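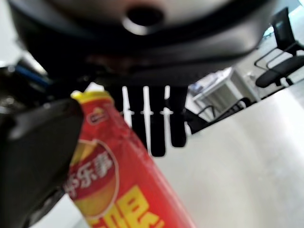 The Plarkell hand at a potato chip canister, thumb just below the lid.

Dondus Plarkell five-digit hand: notes from the Nernmont open day
Reviewed by Tobias Yazzie, 28 May 2022

Dondus opened its Nernmont site to integrators and let visitors request tasks on the Plarkell, its new five-digit hand. I had a little under an hour at the bench with Kirsty Nepia, who runs applications there, and Marcus Ostrowski, who wrote most of the grasp controller. What follows covers the hand only. The arm it was mounted on is a separate product, and I did not look at it in any detail.

Construction is conventional. Four fingers sit side by side under a broad black housing, opposed by a single large thumb. The gaps between the fingers are narrow, and the joint pins sit at nearly the same height across the row, so the fingers fold along a common line. That helps with cylinders and does little for spheres. The camera is in the wrist and looks down past the fingers. Its view of the grasp is good on the thumb side and poor behind the object, where the finger contacts are hidden by whatever is being held.

Published figures are a maximum opening of 111 mm, a rated payload of 2,000 g and a control loop running at 1,000 Hz. I had no means of checking the loop rate. Payload was demonstrated with a calibrated weight in a cylindrical sleeve, held for a full minute with the palm facing sideways. I saw no slip.

The chip canister was the more useful test. A cardboard tube dents before it slips, and most hands I have reviewed need a hand-tuned force limit to deal with one. The Plarkell was run on its default profile. It closed the thumb first, waited, then brought the fingers in. On the early attempts it lifted the canister cleanly from upright. When I asked for a tilted start, the result was mixed: it picked up most of the time, and once it pushed the tube along the table until Ostrowski stopped the run. He put this down to the thumb making contact too high, near the lid. The fix is a setting called approach offset, which takes a minute to change and is not in the printed manual. It should be.

Speed is moderate. A full close takes longer than on the Bellamy two-jaw gripper I use at work, and anyone picking identical parts all day should buy the two-jaw and save the money. The Plarkell makes sense for mixed items where a changeover would cost more than a slow cycle. 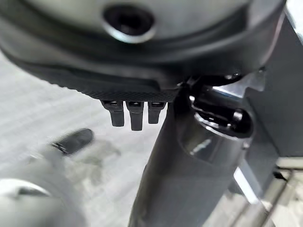

Maintenance access was my main question going in, and the answers were less complete than the ones on grasping. Nepia said the finger modules come off with a single hex key, but the procedure was not on the day's program and I could not try it. The wrist housing has smooth, stepped contours and will wipe down easily. The exception is the round recess near the top with the bright metal rim, which will collect dust in a shop that does any cutting. I would want a plug for it. Dondus says a cover is planned — no date was given.

Noise is low enough to talk over at the bench. The software is a browser page with a live view from the wrist and a force plot beneath it. The plot is clear and can be exported. The live view lagged the hand visibly during fast moves, and nobody at the bench could tell me whether that was the network or the encoder.

Warranty is 1,000 hours of operation or one year. For a hand with this many joints I consider the hours figure short.

Good: gentle default force profile, sensible wrist camera position, easy export of force data.
Less good: tilted cylinders need manual tuning, live view lag, open recess in the housing, short warranty.

Dondus has offered a loan unit. I will repeat the canister test with the offset changed and add the finger swap then.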